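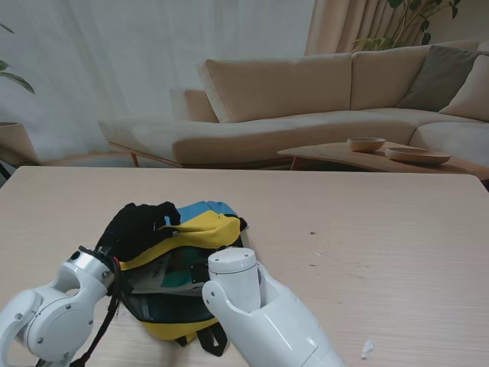 Pradmont wrote back overnight to say that we are fixing this in the wrong place, that the planner should never have been handed a bag mask with a hole in it, and that if we keep padding the grasp targets we'll be padding them in November too. Fair enough, and kindly put, and I spent a good part of the morning grumbling at my coffee before I admitted I mostly agree.

Jul 12, 2019

So, the backpack again. Both arms on it, and the trouble is still what Rasow does once a hand has come in over the cloth. The yellow band is easy, it finds that every time and I could kiss it. The straps are another matter: black strap, black hand, and as soon as the two get near each other in the view the segmenter cheerfully gives one to the other. Yesterday it decided that the fingers were a strap, and Mrema (quite reasonably, given what it had been told) planned a pull on our own left hand. The force limit caught it. I've left that limit exactly where it was and would ask everybody else to do the same, please!

The first thing I tried was the cheap fix, masking out the arms from the joint states before Rasow gets the picture. We have the model of the arm, we know where it is, so paint it out and be done. It helped a good deal with the white housings, and it helped much less with the hands, because the covering bulges past the model and leaves a dark fringe all along the fingers. I grew the mask until the fringe went away, and then of course the short strap end went away with it. I went back and forth on this for longer than I want to write down.

The second thing was timing, and I'm a bit embarrassed by this one. The joint states were being stamped when they were received, and the camera pictures when they were taken, so the painted-out arm was trailing the real one by 80 ms. At reaching speed you can see it plainly once you overlay the two. Tretix has had a field for source time all along and I simply wasn't filling it in. It's filled in now. The fringe shrank by itself and I could bring the mask back in to something sensible, so if you have a branch with your own mask padding in it, please take the padding out before you merge, or we'll be chasing this all over again.

Now to Pradmont's point. With the arms painted out there is a hole in the bag wherever a hand or forearm covers it, and Mrema treats a hole as table. That's how we get those lovely confident plans to put a fingertip down in the middle of the front pocket. What I'd like is a third label, "hidden", which Rasow passes along and Mrema is allowed to move over but never to land on. I've written the Rasow half. The Mrema half is more work than I had hoped, as the cost map has been a plain yes or no since the beginning and half the tests lean on that.

Reran the saved logs in Tretix with the new stamps, more than 600 of them, and left it going through lunch. Strap swaps are well down. The ones that remain nearly all come from the right arm reaching low across the corner of the bag, where it covers so much that I'm not sure I could label it myself.

Oh, and the table mask picks up little scraps and flecks on the wood as objects. Harmless so far, but I raised the minimum blob size by 2 notches in the config and put a comment next to it.

Still to do: the Mrema cost map, an answer to Pradmont (a nice one), and a look at whether "hidden" ought to expire when the arm moves away or wait for a fresh view of the cloth. I lean toward waiting. Cloth moves.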